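Sales Consultant, New and Used Cars
Brerkutton Motors, Nernberg
Full time, closing date Wed 7 June

Brerkutton Motors has been selling sensible cars to sensible people in Nernberg long enough that some of them have come back for another. We need one more person on the sales floor, to start as soon as your current employer will part with you.

The job is selling cars. You'll greet customers, go out on test drives, appraise trade-ins and explain the difference between a lease and a loan to people who have already had it explained by a brother-in-law. You'll also move cars around the lot when it snows. Everyone does, including the general manager, who complains the most.

We stock small hatchbacks, family crossovers and a used section that runs from nearly new to optimistic. Financing goes through Fundlow, and we'll train you on their system, a process that takes two days and some patience. In April we took on the Giáp line of compact electrics, so a working knowledge of home charging would help. If you don't have it, the customers will gladly share theirs. 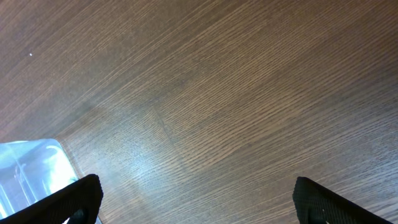

Pay is a base salary of $24 an hour plus commission, and the commission plan fits on one page. You get 17 days of paid vacation, health and dental after the first month, and the use of a demo car, which you will be asked to hand over whenever somebody wants to buy it.

We work a five-day week with every other Saturday. Sundays we're closed – the owner likes his Sundays.

You'll need a clean driver's license, decent handwriting and the ability to let a customer think in silence. Sales experience is welcome but it doesn't have to be in cars. One of our best people came from mattresses.

To apply, send a resume and a short note on the worst car you ever owned to the sales office, or drop both at the front desk at 13 Depot Road. Please don't park in the service lane.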